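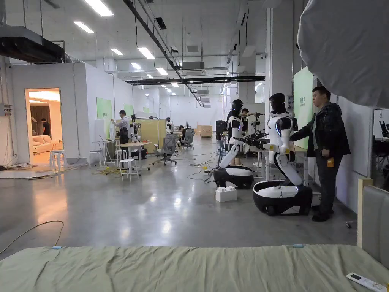
Skalley Adds Padded Bed and Mattress Line for Rental Apartments

12/04/2024 - Skalley, a supplier of bedroom furniture to landlords and short-stay operators, today announced the Pimer line, a bed frame, padded headboard and mattress sold as one set. Orders open in January.

The line was developed for apartments where tenants change often and beds are moved, cleaned and put back together many times a year. Skalley has sold frames and headboards separately until now. Customers asked for a set that arrives in one delivery and can be repaired in parts.

"Most of our calls are about one piece of a bed, usually the headboard or the mattress cover," said Gerardo Marras, product manager at Skalley. "With Pimer you order the piece, take the old one off and put the new one on. You don't have to replace the bed."

The headboard is upholstered in beige and stands upright at the head of the mattress. It attaches to the frame with four bolts, and the tool for them is in the box. The padded cover is held on by a zipper along the bottom and can be washed at home settings. Spare covers will be sold on their own.

The mattress comes with a grey-green cover that can be removed from three sides without lifting the mattress off the frame. Cover fabric for the line is supplied by Cortés, which has worked with Skalley on its sofa beds.

An adjustable version of the frame raises the head and foot sections and is operated with a handheld remote. The motor unit sits under the center of the frame and can be unplugged and swapped by one person. The fixed frame uses the same side rails, so a landlord can change from one version to the other later.

Before setting the final dimensions, Skalley placed early sets in 161 rental units managed by Morkudine, a property company. Tenants and cleaning staff were asked to report loose parts, noise and stains. Two changes came out of that work: a thicker foam edge on the mattress and wider feet on the frame.

The first production run is 2,000 sets. Skalley will ship to landlords and property managers first, with a minimum order of 30 sets. Smaller orders will be taken once the first run has been delivered. Morkudine has ordered 300 sets for buildings it plans to furnish next year.

Pimer sets are offered in twin, full and queen sizes. Fabric samples and assembly sheets are available on request from the Skalley sales office, and existing customers can order through their account manager.

About Skalley
Skalley designs and sells beds, sofa beds and storage furniture for furnished rentals, student housing and small hotels.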